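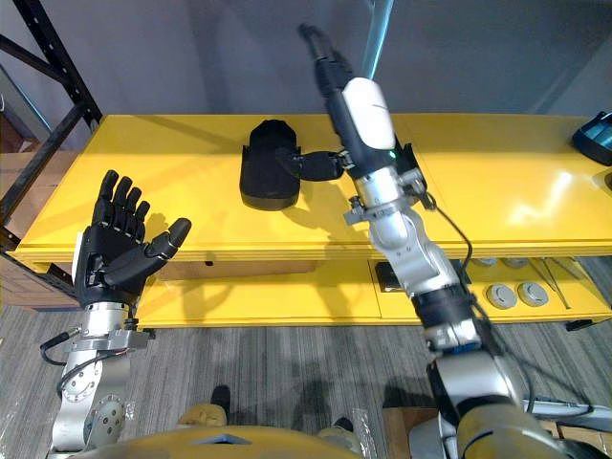 Zorica Matić, 1 of the first members of our choir and its librarian for many years, passed away in June at her home in Kotberg, after an illness which she preferred not to discuss. Her family was with her. Many of you have written to us already, and we want to give in this issue a few words about her life and also the practical information about the memorial evening.

Zorica was the oldest of four sisters. Her father repaired shoes, and her mother sold vegetables at the market and sang the whole day, to the customers too. Zorica liked to tell that she knew the second voice of every song before she knew there was a first one. She studied to be a pharmacist and worked in that profession until she retired, the longest time in the small pharmacy on Vlachou Street. The older neighbors there still call it "Zorica's," although it has had two other owners after her.

She came to Kotberg as a young woman with her husband, who died before her. The language was difficult for her at first. She told us that she learned it from labels on medicine boxes and from the church songs, so for some years she could speak very well about heaven and about stomach pain, and could not order a coffee. I have laughed at this story every time, maybe because my own beginning was similar.

The choir started with nine people in the back room of the bakery. Zorica sang alto and she brought the notes, copied by hand, in a blue folder. When she gave over the library to Kwok-wai Wu, it had around 3000 sheets, all of them in order by composer and then by the year when we sang them. On some of them there are small remarks in pencil. "Too slow." "Slower!" On a Christmas piece, only: "Breathe, Teodora." Teodora Đorđević has asked if she may keep that one, and of course she may.

Not everybody found her easy. She did not accept a late return of notes, and she telephoned people about it, sometimes during dinner. But she telephoned also when somebody was sick, and she came with soup, and she looked through the pills on the kitchen table to see if they go well together. After my operation she came every second evening and read the newspaper aloud to me, with her opinions included.

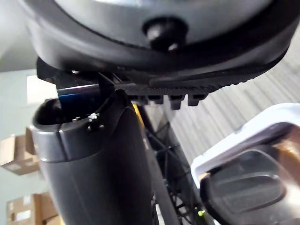
Seen from underneath: the rounded gray housing and the black bracket with its teeth.

In her last winter she could not climb the stairs to the rehearsal room anymore. Banafsheh Mirzaei then moved the alto rehearsal to Zorica's living room, where there were not enough chairs and the piano had one key which did not come back up. They learned there the whole spring program. Zorica sang lying on the sofa with a blanket, and corrected the others with one finger.

Zorica is survived by her three sisters, her daughter and son-in-law, two grandchildren, and a big number of nieces and nephews, some of whom will travel a long way to be with us. The funeral was held privately, as she wished.

The memorial evening

It will take place in the Drukov Hall, in the small room on the ground floor (no stairs). The doors open at 6 p.m. and we begin to sing at 6:30. There are 60 seats. The family needs 20 of them, so please tell Unnur Egilsson if you are coming and with how many people. Her number is on the rehearsal list. If more of you want to come than we can seat, we will open the sliding wall to the corridor and people can stand there.

We will sing four pieces, all from her own list, which she left in the folder with the tempo already written. The notes can be picked up from Kwok-wai before the rehearsal. Please return them the same evening.

The family asks for no flowers. Who wishes to give something can give to the music fund for children, the box will stand by the entrance. After the singing there will be coffee and the walnut cake from her recipe – Teodora is baking, and she would be thankful for two more people who can bake one. The recipe says only "nuts, enough," so call her before you start.

Photographs of Zorica with the choir are very welcome too. Write your name on the back, and Banafsheh will return them to you at the next rehearsal.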